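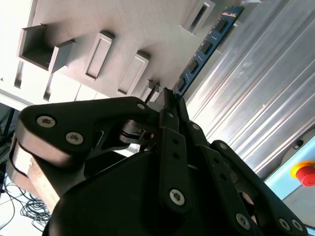 Memory module, blue board, four black chips in view. Slotted fixture behind.

Osterine Desktop Parts, release 2

README, maintained by Aurelia Hollenstein. Send corrections to her or to Clem Nepia at the Midcombe office.

What you get

1,376 stills of opened desktop towers and the parts that go in and out of them, mostly memory. The first release had 821. More pictures did not make it a better collection, and anyone planning to use it as a general picture of "computer hardware" should look through a few folders first. A lot of it is the same kind of older office tower, seen again and again from slightly different angles.

Labels

There are five part labels: memory, slot, processor, power supply, drive bay. 742 stills carry the memory label. Clem and I labeled them separately and then argued. We agreed easily on processors and power supplies and badly on slots. My rule was that a slot with a module in it still gets the slot label. Clem's was that you label what you can see. We went with Clem's, and I still think it undercounts.
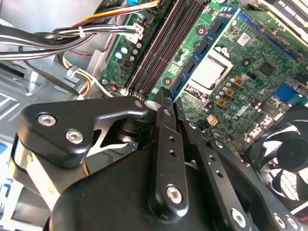 The other sore point is the word "seated." Release 1 had it as a label, and I took it out. A module can look fully home in a still and be a hair short at one end, and I don't trust anyone, me included, to judge that from a picture. If your project depends on knowing whether the memory would be recognized at boot, these files can't tell you. There is no boot log and there never was one.

Color is a poor guide too. Blue gets used for memory boards, latches, drive tabs and cables, sometimes all in one case. A quick color filter I tried on the Sutholm folder gave me a pile of drive tabs marked as memory.

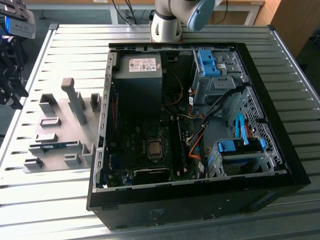

Tower on its side, panel off. Power supply upper left, drive bay upper right, parts fixture on the table beside it.

Cables are not labeled. We tried, and gave up when we couldn't agree on where one bundle ended and the next began. They do cross in front of things you may care about, so don't assume a part is missing when it has no label.

Printed text

Some product labels show a brand name large enough to read. The small print is another matter. Please don't use it to work out model numbers or wattages; the guesses we checked were wrong often enough that I deleted the whole column.
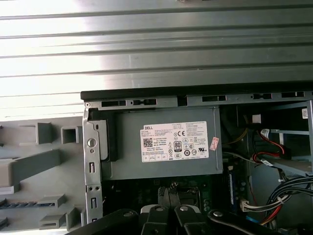
Dell power supply below the chassis rail, plastic bezel at left.

Known problems

Glare on ribbed metal panels washes out part of some stills. We left them in.
File names in the Sutcliffe folder skip numbers. Nothing was removed; the numbering was bad from the start.
The drive bay label was added in May and has had one pass only. Treat it as a draft.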